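Robotics Elective, Handout 5
Notes from the Sustport visit (November)

Typed up fast, sorry. Fill gaps from your own notes.

Host: Lavanya Thomas, training lead at the Sustport skills lab. Demo ran 36 min, then open floor. Hussam Salameh has the sign-in sheet, see him if your name isnt on it.

Before the demo
- Safety talk, door side only, bags on the rack
- Practice station is called Clundura. Run by the lab, software from Amissah
- Trainees log 97 exercises before they sit the check. Most of those are pegs and rings, boring but needed
- Burkton group goes next, same handout

Main points
- Surgeon at console steers everything. Robot does not decide where to stitch
- Motion scaling: 3 to 1 on the day. Hand moves 3 mm, tip moves 1
- Tremor filtered out before it gets to the tip
- No real force feel on this setup. Tension judged by eye, so watch the thread
- Wrist joint at the tip = why it beats a straight tool. Cable driven, cables wear, tools get a use limit
- Lab log shows 248 sessions since the station opened

Terms to know: needle driver, grasper, tail, throw, clevis, remote center (look this one up, it will come back in week 7)

Suturing, thread and curved needle in all three: 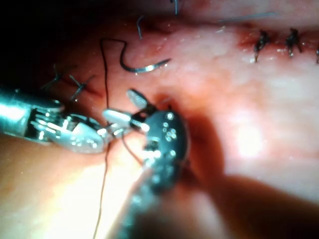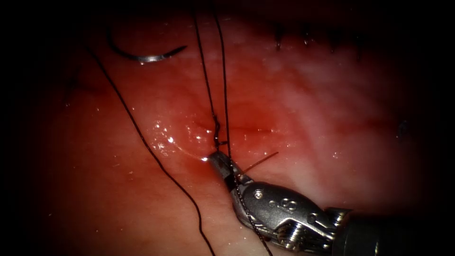
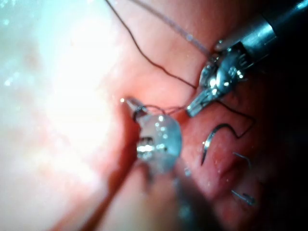
Why is a suture needle curved?
The surgeon turns the wrist and the needle follows its own arc in and back out, so it pulls less on the tissue. A straight one needs more room and more pushing.

Reading for next time: chapter on cable drives, first half only. Bring the kinematics sheeet.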